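Capucine Huet has managed the residents' entrance at the Prurnmont guest house for seven years, and in that time she has formed firm views on footwear. The house asks every guest to leave outdoor shoes at the door and to change into a pair of slides. With 20 rooms in use for most of the year, the arrangement requires more planning than visitors tend to expect.

"People see a shelf with shoes on it," said Ms. Huet. "I see whether the next person through the door can find a pair that matches."

Until last March, the slides were kept in a deep chest near the stairs. Guests were obliged to search through it, and single slides were frequently left on the floor. Ms. Huet proposed that the chest be replaced with small open racks, each holding a few pairs, and that slides be sorted by color. Color now indicates size, from the small pink pairs to the black, which run up to a men's size 44 in European sizing.

"A guest who has just come off a train does not want to turn a shoe over and read the sole," she said. "We tell them a color and they go straight to it."

Slides in pink, black and green, and a small rack with a wooden shelf.

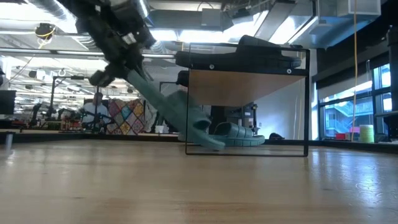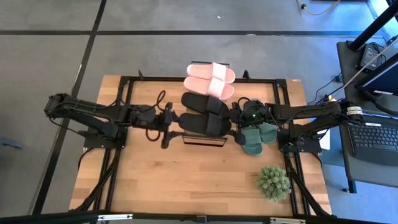 The sorting is done each day at 2 p.m., after the morning departures. Pairs are brought together on a table first and returned to the racks only when each slide has its partner. Ms. Huet prefers a table to the floor for this task, which she describes as easier on the back and considerably quicker. Slides in need of washing are set aside and go back the following afternoon.

Asked whether guests follow the system, she was measured in her reply. "Most do. Children are very good at it. Adults put things where there is space, and I understand that."

The same racks will be placed at the Jemaven annex before the summer season. Ms. Huet has requested one change for that entrance, a lower shelf for guests who sit down to change their shoes. "The bench there is quite low," she said. "They should be able to reach."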